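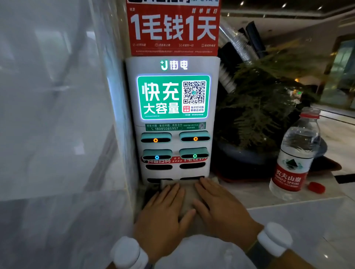 Unau Terrace Owners' Association
Minutes of the July meeting, ground floor meeting room
Called to order at 6:35 p.m.

Chair: Musa Mohammed
Units represented in person: 47
Units represented by proxy: 4
Units in the building: 59
Quorum confirmed.

1. Minutes of the previous meeting
Approved with one correction. Under item 5, "supply riser" should read "return riser." The chair signed the corrected copy.

2. Domestic hot water, recirculation loop
The chair summarized the report from Stukora, the mechanical contractor. Return temperature on the east riser remains below the level set in the maintenance plan during the morning peak. The west riser is within limits. Stukora attributes the difference to two balancing valves on the upper floors that no longer hold their setting. Replacement requires a partial drain of the east riser and a shutdown from 9:00 a.m. to 3:00 p.m.

The owner of 8C asked whether the recirculation pump was undersized. The chair read from the report: measured flow at the pump matches the pump curve, and no change of pump is recommended.

Resolved: Stukora to replace both valves and rebalance the east riser. Readings to be taken at the same points as before and attached to the next minutes. Carried, none against.

3. Water submeters
There are 131 submeters in the building, counting hot and cold separately and including the commercial units. Clerkeo, the billing service, reports that several units on the third floor transmit intermittently. Estimated readings were used for those units last quarter and are marked with an E on the statements.

Clerkeo proposes moving the third floor receiver from the electrical closet to the corridor ceiling. The owner of 3A objected to surface conduit in the corridor. After discussion it was agreed that the cable would run above the existing ceiling tiles.

Resolved: receiver to be relocated on that basis. Estimated readings to be corrected on the first statement after actual readings are available. Carried, one abstention.

4. Garage drainage
The trench drain at the foot of the ramp was cleared in the spring and has backed up once since. Zalewska submitted a camera survey of the line. Findings: a sag in the pipe between the trench and the sump, with standing water over part of that length. No root intrusion. No broken joints.

Two options were presented. Option A is jetting twice a year. Option B is excavation and relaying of the sagged section, with the ramp closed to vehicles while the slab cures.

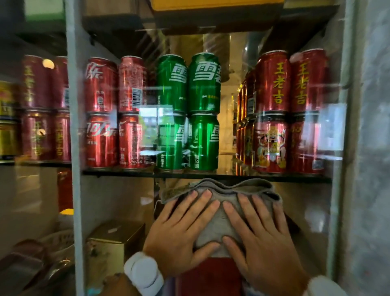
Can Option B be carried out in stages so that one lane of the ramp stays open?

The pipe crosses the full width of the ramp, and Zalewska has stated that the slab must be cut and poured in one operation, so both lanes would be closed.

Resolved: Option A for the coming year. Zalewska to provide a fixed price for Option B, with the closure period stated in working days. Carried, three against. The owner of 2F asked that her vote against be recorded.

5. Stairwell lighting
Level B emergency fittings failed the duration test. Battery packs are on order. The fittings on all other levels passed. The log sheet is in the binder in the electrical closet.

6. Other business
The owner of 5D reported a rattle at the roof exhaust fan in high wind. Stukora to inspect the curb fasteners during the riser visit.
Request to repaint the bicycle room floor deferred to the budget meeting.

Action items
Stukora: balancing valves, east riser readings, fan curb.
Clerkeo: receiver relocation, corrected statements.
Zalewska: jetting schedule, price for Option B.
Chair: shutdown notice to all units, posted in the elevator and sent by email.

Adjourned at 8:10 p.m.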